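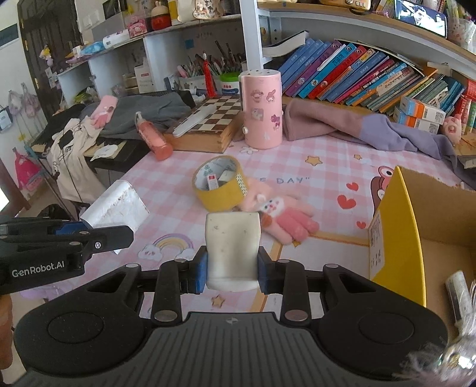 Section 4. Packing a Box of Mixed Small Things

By now you will have your Toltberg box folded and its label stuck on the side, so we can get to the part most people enjoy, which is filling it! Clear yourself a table before you begin (a checkered cloth is perfectly fine to work on, and kinder to the tabletop) and lay everything out where you can see it. Gloves, cups, blocks, soft toys, the odd piece of packaging you meant to throw away last September: let it all have its moment on the cloth.

1. Set the open box in the middle of the table, with the label facing you.

2. Keep your roll of packing tape within reach. Small bits and pieces like to hide inside the core of the roll, so look in there before you start taping.

3. Put the firm, heavy things in first. Blocks should lie flat on the bottom, and the whole box should come to no more than 12 pounds.

4. Stand cans and jars upright, with their lids pressed down. 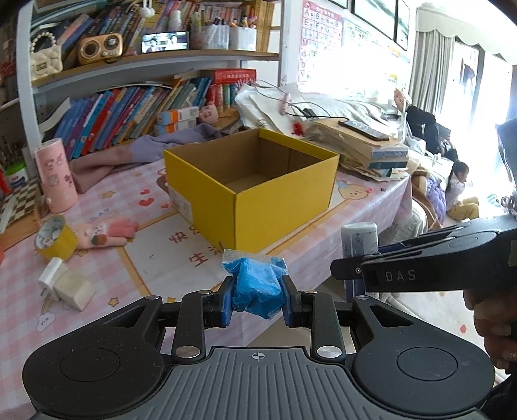
5. Leave anything already bundled in plastic just as it is, and tuck it in snugly beside the heavier items.

6. Cups can be filled with something soft, such as a rolled-up glove, and laid on their sides.

7. Plush toys go in last. They squash down beautifully and will fill whatever gaps you have left over.

8. Fold the flaps over, if your box has them, and run 2 strips of tape along the seam. For a box with no lid, lay a folded cloth over the top and tape it down at the corners.

Note: Tall containers that stand higher than the sides need the deeper Miter box. See Section 6.

Caution: Please don't press down on the contents to make the box close. Take something out and start a second box, even if it only ends up half full.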